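Part 4: Setting up your Pellance steam cleaner for fabrics

Okay, so you've got the tank on and the hose clicked in (if you haven't, go back to Part 3, I'll wait). Now we get to the bit I like best, the fabric head. I've had my Pellance for two years and I use this head way more than the floor one.

Before you start, grab a jug of distilled water, the fabric head, and one of the microfiber bonnets from the bag. The Skadby bonnets fit too, and I think they hold up better in the laundry.

1. Unplug the cleaner. Yes, even if you only switched it on for a second to see the light!

2. Fill the tank to the lower line. The upper line is for floors, and with that much water the head spits.

3. Push the fabric head onto the wand until you hear the click, then give it a good tug. Mine has popped off mid-curtain and it scared the life out of me.

4. Stretch the bonnet over the head with the seam at the back. If the seam is at the front you'll get a damp line across everything.

5. Plug in, set the dial to 2, and wait for the green light. It takes about 4 minutes from cold.

Caution: the first puff is mostly hot water. Aim it into a sink or an old towel, away from your hands and feet.

6. Try a hidden spot first. Inside of a hem, back of a cushion, that kind of thing. Let it dry all the way before you decide you're happy with it.

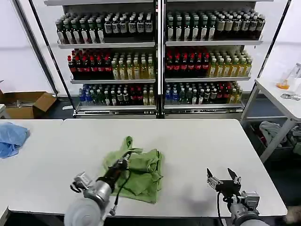

Can I use the fabric head on wool?
Keep the dial on 1, hold the head an inch or so above the wool, and never press down. For anything you'd cry over, take it to a cleaner.

Next up is the steaming itself. Work from the top down in slow strokes and let each stroke overlap the last one a little. Going fast feels like you're getting more done, but you'll just end up doing it twice (ask me about my living room drapes).

7. Squeeze the trigger, count to two, then start moving.

8. Let go of the trigger before you lift the head away, or it drips.
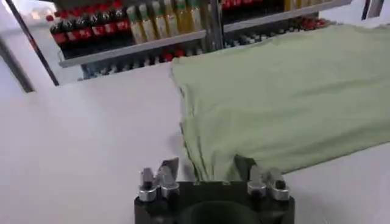
9. When the bonnet feels soaked, stop and swap it for a dry one. Let the head cool before you touch it, and I mean properly cool. My friend Celina Sadowski uses a kitchen tong for this and I've started doing it too.

Note: if the steam gets weak halfway through, check the hose for a kink before you blame the tank. Still weak? Go to the descaling section in Part 6.

10. Switch off, unplug, and leave everything alone until the tank is cold. Then pour out what's left. Water that sits in there from June until the holidays smells like a pond!

Wash the bonnets warm with no fabric softener, and hang them up to dry. Store the wand upright with the head off.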